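Queue Times and Family Satisfaction at a Small Indoor Waterpark
Student project report, Tourism and Leisure Management
Ibrahim Okoro and Younes Ouali
November 2025

Our project looked at how long families wait for slides at Drimora, an indoor waterpark attached to a hotel in Jevulberg. The park is open all year and sells day passes as well as overnight packages. The manager let us use the entry records for February, when schools are out and the park is at its fullest. We wanted to know if the wait for the big slides changes how families rate their stay.

The hotel has two kinds of family rooms. The standard room sleeps four, and the suite adds a sitting area with a TV. Guests in both get the same wristband and the same pool hours, so we put them in one group for most of the work.

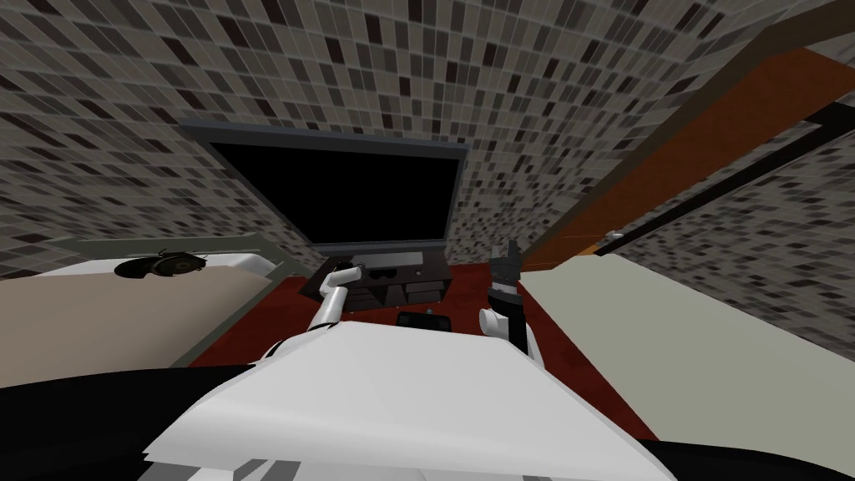
Methods

We handed out a one-page survey at the hotel front desk and at the day pass window. It asked how many children were in the group, which slides they used, how long they thought they had waited, and how likely they were to come back. We got 300 usable forms. Forms with no answer to the last question were left out.

We also timed the line at the Drumley slide, the tallest one in the park. One of us stood at the bottom step and the other at the top platform, and we wrote down when a person in a bright swim cap passed each of us. We did this in the morning, after lunch and in the early evening. The tube slide next to it was closed for repairs on one of our visits, so its times are not used.

Park capacity is 1,000 guests. On the busiest days the park sold up to 2,000 passes, counting morning and evening sessions together.

Results

The line was longest after lunch. Families with children under six hardly noticed, as most of them stayed at the toddler pool and the lazy river. Families with older children did notice, and they usually guessed that the wait was longer than the one we timed.

Overnight guests gave better scores than day guests. Several wrote that they went back to the room when the park got crowded and came down again later.
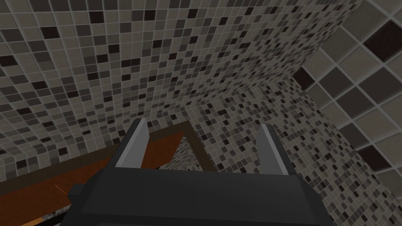
Day guests had no such option. Their comments were mostly about the line, the shortage of chairs and the price of lunch. On a scale of 1 to 5, the most common overall score from overnight guests was 5, while day guests were spread more evenly.

Problems with the data

The survey was only in English, and the front desk ran out of forms on one afternoon. We did not ask about age limits on the slides, and Professor Ugwu pointed out that this could explain some of the low scores from families with mixed ages. We would add that question if we ran the survey again.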